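About Wonditz

Wonditz makes wrapped sandwiches and packed lunches in Brestcombe. We supply school cafeterias, office break rooms, two hospital coffee counters and a few gas stations on the county road. We do not run a shop of our own, although people do knock at the side door and ask.

The business started in a rented church kitchen with one prep table and a secondhand slicer. The first regular order came from the Brestcombe bus depot, which wanted lunches ready before the early drivers went out. We still fill that order. We moved to the present building on Ismail Street when the church needed its kitchen back, and we took over the unit next door later on so that packing could have its own room.

What we make

The list is short and changes twice a year. Turkey and Swiss, egg salad, ham and tomato, hummus and cucumber, and chicken salad are on it year round. The rest depends on what sells. Customers can order by the tray or by the box, and we label each item with its filling, its ingredients and a use-by date.

White bread is still what most schools ask for. We also carry whole wheat and a seeded rye. Bread comes in from the Himau bakery each morning and is used the same day. What is left over goes to the staff table or gets turned into croutons for the boxed salads.

The triple-decker

The three-slice sandwich is the one people tend to know us for. It has two fillings kept apart by the middle slice, with green leaf lettuce on one side. We wrap it in clear film so the layers can be seen from the front, and in a display case it should stand on its edge with the fillings facing the customer. A white tray is the best thing to stand it on. Dark trays make the bread look gray under store lighting.
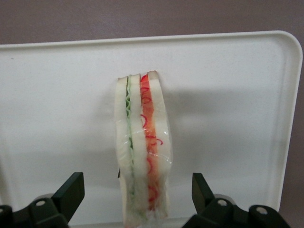

How we work

Prep starts at 4 in the morning. Lettuce is washed and spun first, then tomatoes are sliced and left to drain on racks. Wet tomato is the usual cause of a soggy sandwich, and draining it takes care of most of the problem. Spreads go all the way to the crust.

Each batch is 60 sandwiches of one kind. The table is cleared and wiped down before the next kind comes out, and knives and boards are changed at the same time. Egg is always made last.

Wrapping is done by hand. The film should be snug without pressing the bread flat. A few creases in it do no harm, but a torn corner means the sandwich is wrapped again.

Orders and delivery

The smallest order we deliver is 60 items, which may be mixed. Orders for the next day close at noon. Schools on a standing order can change their numbers until two in the afternoon, and we ask that field trip lunches be booked a week ahead.

Trays belong to us and are collected on the next delivery. Please rinse them and stack them upside down.

Find us

Wonditz, 433 Ismail Street, Brestcombe. Deliveries and visitors should use the side entrance. The office is open until three in the afternoon on weekdays.

Page last updated September 5, 2025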